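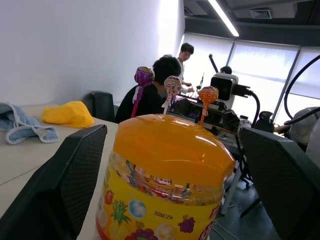 Retno Menon says a digital twin is only a drawing with a fancy name, and that the people who sell them would like us all to forget it.

Is that fair? Partly. You may have heard grown-ups on the news talk about digital twins of aeroplanes, bridges and even whole cities. They make it sound as if there is a second aeroplane living inside a computer, flying about and doing everything the real one does. There isn't. So let's look at what is there, and which bits of the story you should believe.

Print this page | E-mail this page

What is a model?

A model is a copy of something that leaves things out. A toy train is a model. It has the shape of a train, but it leaves out the driver, the brakes and the smell of the seats. A map is a model too. It leaves out nearly everything.

Engineers make models on computers. They tell the computer how big a wing is, how heavy it is and how bendy it is. Then they ask questions. What happens if the wind blows harder? The computer does a great deal of arithmetic and gives an answer. This is called a simulation, and engineers were doing it long before anyone your age was born.

So what makes it a twin?

The word "twin" is supposed to mean that the model stays joined to one real thing. Think of a jet engine. It has little measuring devices inside called sensors. One might measure how hot the engine is, and another how much it shakes. Those measurements are sent to the computer, and the model is changed to match. If the real engine gets a bit worn, the model should get a bit worn as well.

If nothing is being sent from the real thing, then Retno Menon is right and it is just a model. It could still be a very good model. But calling it a twin doesn't make it any cleverer, in the same way that calling your bicycle a rocket won't get you to school sooner.

A lot of things called digital twins are like this. When you see the words, ask what is being measured, and how often. If the answer is "nothing yet", you can cross out "twin" and write "model".

A story about a pump

Sekent makes water pumps for factories. A few years ago it bought a digital twin system from a company called Draston. The advert said the twin would "know everything about your pump". That is a big promise.

Each pump was given eight sensors. They measured things like heat, shaking and how fast the water was going. Every minute the numbers went to a computer, which compared them with the numbers it expected. If the two sets were very different, it sent a warning.

One February the twin said a pump was perfectly well. The pump stopped the next morning. A rubber seal had split, and none of the eight sensors was measuring the seal. As far as the twin was concerned, the seal was still new and always would be.

Sekent added a sensor, so now there are nine. Does the twin know everything about the pump now? No. It knows nine things about the pump, and it makes guesses about the rest. Some of the guesses are very good, and the system has given useful warnings on other pumps. But the advert still says "everything".

Why do people bother?

Because trying things out on real machines can be slow, dear and dangerous. You wouldn't want to break an aeroplane just to see how it breaks — although engineers do sometimes bend a real wing until it snaps, which tells you they don't trust the computer completely. Good for them.

A model lets you try out lots of silly ideas before you spend money on a sensible one. The Ason, a small electric aeroplane with two seats, was tested in a computer more than 2000 times before anybody cut any metal. Most of those tests were of shapes that turned out badly. It is much better to have a bad aeroplane in a computer than in the sky.

But look carefully at that big number. If the model has a mistake in it, running it again and again gives you the same mistake again and again. The team found this out when the real Ason was weighed. Someone had left the paint out of the model. Paint sounds like nothing, but there is a lot of aeroplane to cover, and every one of those tests had been done on an aeroplane that was too light.

Can you have a twin of a town?

Some people say yes. The town of Wattimena has one. It is a very handsome picture of all the streets, and you can fly through it wearing a headset. It gets its traffic numbers from 80 counters beside the roads.

The counters count cars and buses. They don't count people walking, or children on scooters, or the cat who sits in the middle of Mill Lane and makes everybody wait. If the council asks the twin where to put a new crossing, the twin will know plenty about the cars and hardly anything about the people who want to cross. Somebody still needs to go and stand on the pavement and watch.

Try it yourself

Choose a plant at home. Draw it on squared paper as exactly as you can, and write down its height. Each day, measure the height again and change your drawing to match. That is your twin, and the ruler is your sensor.

After a week, put the drawing next to the plant. Is the height right? It should be. Now look at the leaves, the soil and the underneath of the pot. How many things changed that your ruler never told you about?

Words to know

Model: a copy that leaves things out.
Sensor: a device that measures something, such as heat.
Simulation: using a model to work out what might happen.
Digital twin: a computer model that is kept up to date with measurements from one real thing. Often used for models that aren't.

Print this page | E-mail this page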